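The Woman Who Keeps the Starter Going

Iman Naciri has lived on the same street in Clostell for most of her adult life, and on the afternoon I went to see her she had already been up since before dawn, which she mentioned only because she wanted me to know why the bread was cooling and the coffee was on its second pot. She put me in the chair by the window, moved a cat, moved a newspaper, and asked whether I had eaten. I had. It made no difference.

I had come to talk about flatbread, or I thought I had. Iman has been teaching people to bake out of her own kitchen for years, a handful at a time, and there is now a waiting list that her nephew looks after on his computer. But we got to the flatbread only after we had gone through her mother, her first oven, the price of butter, and a long and very funny story about a wedding where the bread truck went to the wrong town.

"My mother never measured a thing in her life," she said. "She would put her hand in the flour and that was the measure. So when I moved here and tried to do it alone, I had my own hand, which is a smaller hand, and everything came out like soup."

She called home every Sunday for help, back when calling home was expensive, and her mother would tell her to add flour until it felt right. "Right like what? I asked her. Right like an earlobe, she said. So there I am in the kitchen, holding the phone with my shoulder, one hand in the dough and one hand on my ear!"

She still teaches it that way. I watched her demonstrate, pinching her own ear and then the dough, and I have to say I tried it at home the next evening and it works better than the recipe card I've had taped inside my cupboard for as long as I can remember.

The baking turned into something larger through her neighbor, Boris Ionescu, who came over during our talk without knocking and sat down as if he'd been expected. Boris used to drive a delivery route for the Kovačević bakery, back when it was still open on the corner, and when it closed he was the one who went door to door asking whether anybody knew how to make a decent loaf.

"I was desperate," he said. "I'd had their rye every morning of my working life. The supermarket bread, I'm not going to say anything about it. My wife told me to go and bother Iman."

"And he bothered me," Iman said.

She didn't know rye at all. She learned it for him, over one long October, and he ate every failed attempt and gave his opinion on each. They still disagree about caraway. Boris wants a lot of it and Iman thinks a person should be able to taste the grain, and I was asked to settle the matter and declined, being a coward and a guest.

Word got around after that. The first class was 5 people, all from the same street, squeezed along one counter with their elbows tucked in. Then somebody brought a sister, and the sister brought a friend, and eventually there was a bake sale to mend the roof of the community hall, which raised $3000 in a single morning and sold out of everything, including a tray of rolls Boris had sat on in the car.

"They were a little flat," he said. "Nobody complained."

I asked Iman what beginners get wrong, and she thought about it for so long that I wondered if I should repeat the question.

"They're in a hurry," she said finally. "They come in from work, they want to eat it tonight. I tell them, go home, leave it alone, call your sister. The dough doesn't want you standing over it." She gets phone calls about this at all hours. One student rang her close to midnight, whispering so as not to wake the baby, to ask if it was normal for dough to sigh.

It is, apparently.

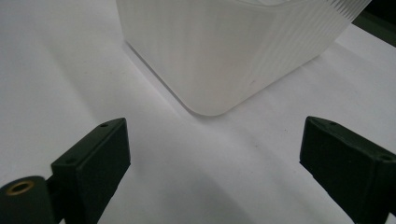

A frosted plastic container on a white tabletop.

She is less patient on the subject of equipment. People arrive having spent a fortune, she told me, and she sends half of it home again. A bowl, something with a cover, an oven that gets hot, and a towel you don't mind ruining. Her own oven is so old that the numbers have worn off the dial, and she sets it by where the screw sits.

Her oldest student was a man of 96 who wanted to make the bread his grandmother had made, and had nothing to go on but the smell. They tried barley, then a bit of potato, then a spoonful of honey. On the fourth visit he stood by the oven door and started to cry, so they wrote that one down.

"I make it still," Iman said. "It's a heavy bread. It's good with soup."

The next class begins on Saturday, June 20, 2026, and it is full, though she told me to tell people to call anyway. Boris walked me to my car with a loaf under his arm, wrapped in a dish towel that I was told, twice, to bring back. It had caraway in it.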